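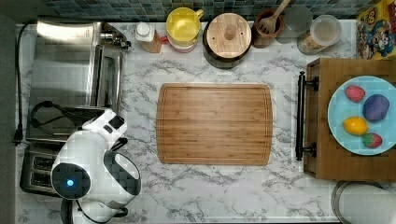 ソレダード・オリバレスは、料理の味は火にかける前に半分決まっている、と調理実習の記録に書いている。同じ玉ねぎ、同じ鍋、同じ塩の量でも、切り方の違う班のスープは別の料理になった、というのがその理由である。

第4章　切るという操作

4.1　切ることの目的

前章までは、洗浄、浸漬、計量といった準備の操作を扱った。本章では切断を取り上げる。切断は調理操作のなかで最も回数が多く、食品の形だけでなく、その後の加熱や調味の進み方にも影響する。

切断の目的は、おおむね次のように整理できる。まず、皮、芯、筋などの食べられない部分や食べにくい部分を取り除くこと。次に、大きさと形をそろえ、火の通りを均一にすること。さらに、表面積を広げて熱や調味料の移動を速めること、歯ざわりを調節すること、外観を整えることがある。実際の調理ではこれらが同時に働くため、一つの切り方を一つの目的だけで説明することは難しい。

4.2　大きさと表面積

一辺10ミリの立方体に切った大根を考える。表面積は600平方ミリメートル、体積は1000立方ミリメートルである。これを縦、横、高さの各方向に二等分すると、一辺5ミリの立方体が八個できる。体積の合計は変わらないが、表面積の合計は1200平方ミリメートルとなり、二倍に増える。

煮物の調味料は食品の表面から内部へ拡散する。表面積が大きく、中心までの距離が短いほど、味は早く均一になる。一方で、水溶性の成分が煮汁に流れ出る量も増え、煮崩れも起こりやすい。汁ごと食べる料理では流出はあまり問題にならないが、煮汁を捨てるゆで物では、切る前にゆでるか、切ってからゆでるかを選ぶ必要がある。ほうれん草を長いままゆで、水にさらして絞った後で切るのはこのためである。

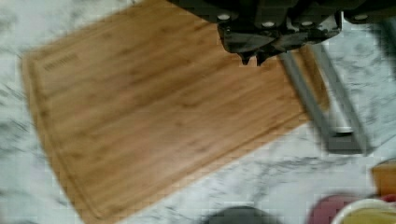
大きさがそろっていない場合には、小さい片が煮崩れたころに大きい片の中心がまだ硬い、という状態になる。乱切りは一片ごとの形こそ異なるが、体積がほぼそろうように切るので、この問題は起こりにくい。にんじんのように先が細くなる材料では、細い部分を長めに、太い部分を短めに切るとよい。

4.3　繊維の方向

植物性食品の多くは、細胞と維管束が一定の方向に並んでいる。この方向を一般に繊維の方向と呼ぶ。繊維に沿って切ると、加熱後も形が残りやすく、生で食べるときは歯ごたえがある。繊維に直角に切ると、組織が短く断たれるため軟らかく感じられ、加熱による軟化も早い。

玉ねぎの場合、炒め物には縦に、生食用の薄切りには横に切ることが多い。横に切ると多くの細胞が壊れ、辛味成分が生じやすくなるが、水にさらしたときに抜けるのも早い。

肉では筋線維の向きを見る。線維に直角に切れば噛み切りやすくなる。細切りの炒め物で線維に平行に切ることがあるのは、加熱中にちぎれるのを防ぐためである。

4.4　刃の動かし方

包丁の使い方は、押し切り、引き切り、垂直圧し切りに大別される。刃を真下に押すだけでは、食品に大きな力がかかり、軟らかいものはつぶれる。刃を前後に滑らせながら下ろすと、小さい力で切り込むことができる。刺身は刃元から刃先までを使って一方向に引き、野菜の多くは前方へ押し出すように切る。豆腐のように軟らかく粘りの少ないものは、真下に下ろしても形が崩れにくい。

包丁の種類と各部の名称は171ページの付表にまとめた。実習の前に、刃元、刃先、みね、腹の位置を確かめておくこと。

本章の課題

1　じゃがいもを一辺10ミリと一辺20ミリの立方体に切り、同じ鍋でゆでて、竹串が中心まで通る時間を比べなさい。

2　玉ねぎを繊維に沿った薄切りと直角の薄切りにし、水にさらす前と後の辛味と歯ざわりを表に記録しなさい。

3　自宅でよく作る煮物を一つ選び、材料ごとの切り方と鍋に入れる順序を書き出しなさい。結果は第11章「煮る」で再び用いる。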